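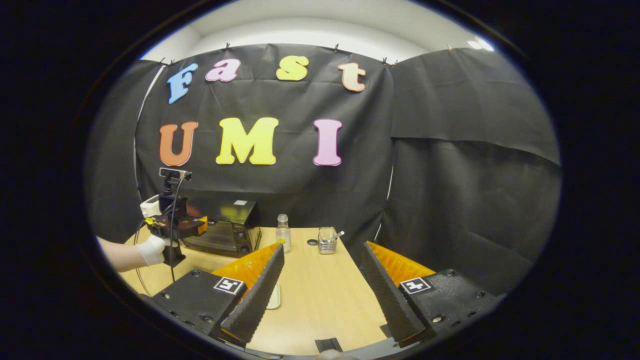

Figure 1. Light wooden tabletop, three black curtains hanging behind.

Does hanging cloth in a meeting room make speech easier to follow?

It helps in small, hard-walled rooms, mostly for listeners at the far end of the table, and it helps much less once people start talking over each other.

4. Soft hangings and speech in shared rooms

4.1 Background

Most of the complaints we collected in Restivton were the same complaint. "I could hear them talking but I couldn't get the words." Rooms in both buildings were fitted out for looks and for easy cleaning. Painted block, glass on one side, hard floor. Loud enough, then, but smeared. The tail of one word lands on the start of the next and the listener has to guess.

Usual fix is ceiling tile. Costly, and the ceiling has to come down for it. Cloth is cheap and goes up in an afternoon. Black drapes of the general sort in Figure 1 are easy to buy in long lengths, and so are other colors; color plays no part in what follows. What matters is weight, how full the folds are, and the gap left between cloth and wall.

4.2 Rooms and listeners

Two buildings, Krishnan and Roter. Krishnan rooms are narrow with a long table down the middle. Roter rooms are nearly square and have lower ceilings. Same staff use both, which helped, as people could compare without being asked to.

Listeners heard short everyday sentences read from one end of the table and wrote down what they heard. Each room was tested bare, then with cloth on one wall, then on two walls. Order was mixed between groups. Background noise was left as found (vents on, doors shut). In total we scored 2,241 sentences. Sentences spoiled by a door or a phone were thrown out before scoring, not after, so the scorer never saw them.

Cloth weight was 400 grams per square meter throughout. We had wanted a lighter one as well for comparison but the Kilex order came late and in the wrong width, so that part was dropped.

4.3 What we found

Krishnan first. One wall of cloth gave a clear gain at the far seats and almost nothing at the near seats, where listeners were already getting most of the words. The second wall added a bit more. It mattered which wall. Cloth on the short wall behind the listeners did better than cloth on the long wall beside them, probably because the short wall was sending the talker's voice straight back down the room.

Roter was less tidy. Gains at the far seats again, smaller, and in one room none we would want to defend. That room has a carpet. It may be that the carpet had already done the easy part of the work, though we did not lift it to check.

Folds mattered more than we planned for. In the first sessions the cloth was pulled nearly flat to cover more wall, and scores barely moved. Gathered to half its width, same cloth, same room, the far seats improved. We then kept it gathered for all later sesions and left the flat ones out of the main scores.

Vowels were hardly ever the problem. Errors were mostly at word ends: "six" for "sick," "plan" for "plans." This held in both buildings, with and without cloth.

4.4 Limits

One reader at a time. Real meetings are not like that, and when we tried a short session with two people reading at once the cloth made no differnce we could measure. Nobody with a hearing aid took part, a real gap given who complains most. The vents in Roter were also louder in July than in the spring sessions and we can't fully separate that out.

Cloth gets dusty, and fire rules differ from place to place. Neither was studied here. Rooms with a glass wall on the long side need their own test, see 5.2 for the plan.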